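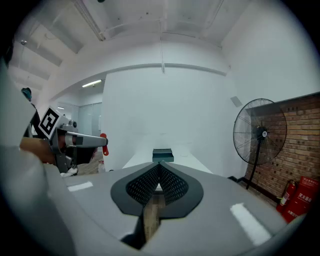
Two hand-held grippers over a wooden floor.

Autumn/Winter range meeting - minutes
Held in the upstairs room, 9.40am start

Present: Pavithra Marar (chair), buying, design, production, web, shop floor (two)
Apologies: accounts, Ivari sales agent

1. Last minutes
Agreed. One correction - the lining on the long cardigan is viscose, not cotton. Production to change the spec sheet as well, it's wrong on there too.

2. Knitwear
Samples from Edau passed round. Chunky roll neck liked by most, shop floor think the neck is too tight to get over glasses and earrings. Design to ask for another 2cm on the opening. Colours: moss, oatmeal and the dark plum stay. Mustard dropped, third year running it's ended up on the sale rail.

Fine gauge crew neck - pilling on the underarm after wear test. Edau say it's the yarn batch. Pavithra not convinced, wants a second test from a different batch before we sign anything. No order until then.

Sleeveless tank: keep, but longer in the body. Web say the short version got more returns than any other knit last winter.

3. Coats
Long discussion. Two wool blends on the table, the Rester cloth and the cheaper one from Tagle. Rester hangs better and doesn't crease when sat in, Tagle is lighter and the check is nicer. Price at retail would be 127 for the Tagle coat and more for the Rester, buying still waiting on the final figure.

Shop floor said customers will pay for a proper lining and deep pockets. They won't pay for a belt. Belt to come off both, loops too.

Agreed: Tagle for the checked coat, Rester for the plain navy and camel. Minimum on the Rester cloth is 60 metres per colour so charcoal is out unless we share it with the skirts. Design to look at that.

Quilted jacket carried over from last year with new buttons. Poppers were comming off.

4. Trousers and skirts
Wide leg corduroy in, both lengths. Short length sold out first last time so the split needs to change - buying to bring a new size breakdown.

Pleated skirt: print or plain? Went round the table. Small paisley won, the big floral felt like summer. Plain black as back-up. Hem to be below the knee on everything, we had complaints.

Pinafore dress not ready, sample has gone astray between the factory and here. Production chasing.

5. Ivari scarves and hats
No one from Ivari so kept short. Brushed scarf yes, in 12 colourways if they can do them, fewer if the minimum goes up. Bobble hat yes. Fingerless gloves - no decision. Shop floor want them by the till, buying say margin is poor. Back next time.

6. Prices
Top price for knitwear stays where it is. Roughly 119 styles across the whole range at the moment, too many for the shop rails. Pavithra asked every department to put forward cuts. Not just basics please, those are what sell.

Web asked for fabric content and garment lengths with the samples instead of after. Said before. Production agreed, will go on the swing tag from now on.

7. Window and lookbook
Window to change over in late August, tweeds at the front. Lookbook to be shot outdoors if the weather is any good, otherwise against the brick wall in the yard. Models in two sizes at least. Steamer is broken, design to price a new one.

8. AOB
- Moth traps in the stock room need replacing
- Hangers: wooden for coats, no more thin wire ones, they mark the sholders
- Staff discount on samples, query from shop floor. Pavithra to check and reply by email
- Returned knits must be refolded the same day

Actions
Buying - Rester price, size split on cords
Design - neck opening, charcoal cloth, steamer
Production - second wear test with Edau, find pinafore, spec sheet, swing tags
All - list of styles to cut

Closed 11.50am. Next meeting same room, knitwear first.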